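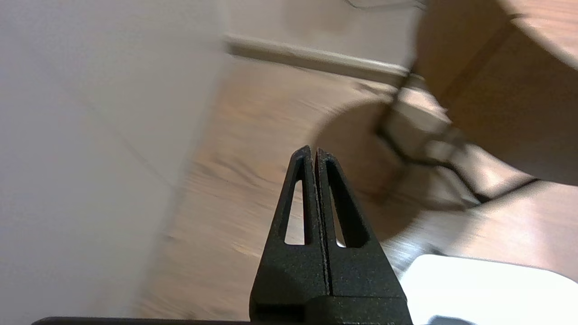 # Chapter 7: Gripping

In Chapter 6 your team got an arm to move from one named position to another and stop where it was told. This chapter adds the part that touches things. By the end of it, your club or class group should be able to pick up an object from the floor, carry it to a table, and set it down without dropping it or pushing it over.

Most teams expect the arm to be the hard part and the gripper to be easy. In the Skutham school league, where the exercises in this book were first used, the records for one season show 764 attempted pickups across all teams. Of these, 176 failed. The judges wrote down a cause for each failure, and the largest group was marked "contact," meaning that the fingers reached the object but met it at the wrong place or the wrong angle. You will work with a part of this log in Section 7.5.

## What you will learn

After finishing this chapter, you should be able to:

- name the parts of a two-finger gripper and say what each one does
- explain why some fingers bend and others stay stiff
- choose an opening width for a given object
- plan an approach path that keeps clear of walls and furniture
- read a wrist camera view well enough to tell where the fingertips are
- run a pickup test and record it so that another team can repeat it

## Before you start

You will need the arm from Chapter 6 with its stop button tested, a two-finger gripper, a wrist camera if your kit has one, masking tape, a ruler, and a notebook. The Welell and Nikard kits both come with a suitable gripper. If you are using the Nikard kit, fit the longer screws from bag 2. The short ones hold the gripper in place but work loose after an hour or so of use.

Choose four test objects of different shapes. A sponge, a plastic cup, a tennis ball, and a small cardboard box are enough. Do not use glass, and do not use anything with liquid in it until Chapter 9.

## 7.1 Fingers

A two-finger gripper has a base, a drive, and a pair of fingers. The base bolts to the wrist of the arm. The drive, usually a small motor, moves the fingers toward and away from each other. The fingers are the only part meant to touch the object.

The gripper in the photograph that opens this chapter is closed. Its two black fingers meet along a thin seam and narrow toward rounded tips. Look at the tips and you will see that they do not match exactly: the right one sits slightly higher and leans a little outward. Check for this on your own gripper before every session. A small difference at the tips matters very little when you pick up a tennis ball and a great deal when you pick up a coin.

Each of those fingers also has a long triangular opening through its body. Openings change how a finger behaves under load. A solid block pushes back in much the same way wherever you press it. A finger built from thin walls around an open space can give, depending on the material and on how thick the walls are. In some designs the walls are thin enough for the finger to curl partway around an object. In others the opening mainly saves weight.

**Try it.** With the power off, press gently on the inside face of one finger with your thumb, first near the base, then in the middle, then near the tip. Write down where it moves most. Repeat with the other finger. If the two fingers feel different, look for a crack before you go on.

## 7.2 Opening width

The **opening width** is the distance between the fingertips before the grip begins. Beginners tend to open the gripper as far as it will go every time. A wide opening is forgiving if your aim is poor, but it takes longer to close, and the fingers may strike something next to the object.

Start with the width of the object plus a margin on each side. Suppose your box is 49 mm wide and you allow 10 mm per side. The opening width is then 69 mm. If the fingers touch the box on the way down, either your margin is too small or your position is wrong. Measure the position first. Increasing the margin will hide a position error for a while, and it will come back as soon as you change objects.

## 7.3 The space around the object

An arm does not know about a wall unless you tell it. In the opening photograph there is a pale wall along the left side, and farther off are a round wooden top and a set of dark metal rods. Thin rods are a common problem in classroom tests. They are easy to overlook when you draw the work area, and a finger with an opening in it can hook on one.

Draw your work area from above, on squared paper. Mark walls, furniture legs, cables, and the reach of the arm. Then mark a **clear zone**, the region in which the closed gripper can move in any direction without touching anything. Plan every long move inside the clear zone, and keep moves outside it short and slow.

Cables deserve their own line in your notebook. A cable moved by someone's foot is no longer where your drawing says it is. The group at Boonyarit tapes down every cable at the start of the session and checks the tape after each break.

## 7.4 Seeing from the wrist

A camera mounted at the wrist travels with the gripper, so the fingers stay in nearly the same part of the view while everything else shifts. Compare the fingers in the opening photograph with the wood floor. The fingers are sharp. The grain of the floor is smeared.

This has a practical use. If the fingers are sharp and the background is streaked, do not measure from that picture. The position of an object could be wrong by more than your margin. Have the program stop the arm, wait half a second, and take a new picture before it works out where to go.

Flat, round shapes need care as well. In a blurred picture, a shadow and a solid disk can look alike. If you cannot tell which one you have, move the arm a short distance, stop, and look again from the new position.

## Key terms

**Base:** the part of the gripper that bolts to the wrist.

**Clear zone:** the region where the closed gripper can move freely.

**Compliance:** how much a finger gives when it is pressed.

**Opening width:** the distance between the fingertips before the grip begins.

Keep your drawing of the work area. You will need it for the first pickup test in Section 7.5, along with your finger notes from Section 7.1.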